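Folding, and the big green sheet

The Clisness linen cupboard has been on my mind since the clocks went back, and I am pleased to tell you that we have made a proper start on it. Thank you to everyone who brought bedding to the Purkier Hall morning. We took in 86 pieces, most of them sheets, plus a carrier bag of odd pillowcases that I have promised to go through by myself with the radio on.

Several of you asked for the folding notes again, so I shall set them down while I remember them. Spread one large sheet over whatever low, wide surface you have (a spare bed does very nicely) and use that as your folding place. It keeps the clean things off the dust, and you needn't worry about ironing it first. Then take your cloth or towel by its two ends, bring it up so the long edges meet, and fold it lengthwise once more if it is still too wide for the shelf.

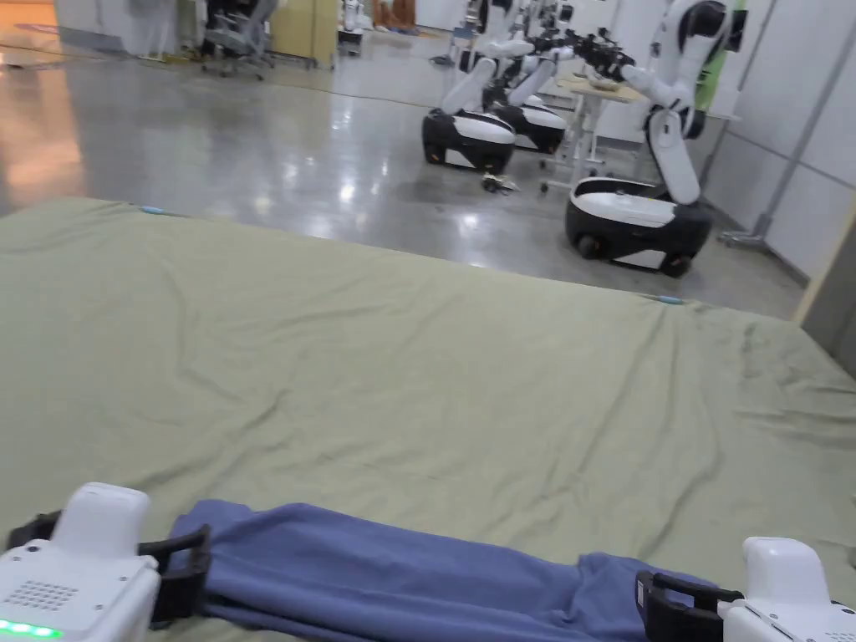

The part where most of us come unstuck is the middle. A long band of cloth wants to bunch up towards one hand and sag there, and the temptation is to press on and hide it in the next fold. Please don't! Lay it down, smooth it from the centre outwards with the flat of your hand, and pick it up again. A few soft creases are neither here nor there — I have never met a guest who minded a soft crease — but a lump in the first fold is a much bigger lump by the third, and then the whole pile leans.

Once you have your long narrow band, fold the ends in to the middle and then close it like a book. Put it on the shelf with the rounded side facing out, so that whoever opens the door can take one without disturbing its neighbours. Blue things go on the second shelf and green on the one below. I know that some of you feel white ought to have the top shelf, and I have thought about it, and for now it is staying at the bottom where the tall baskets are.

We are still short of single fitted sheets and would be glad of hand towels in any colour at all. The Trollent depot will hold bags for us until the middle of December, if you put "linen" on the label in large letters. The next folding morning is at Purkier Hall again, starting at ten, and there will be tea and, if my oven behaves itself, a tray of the ginger squares.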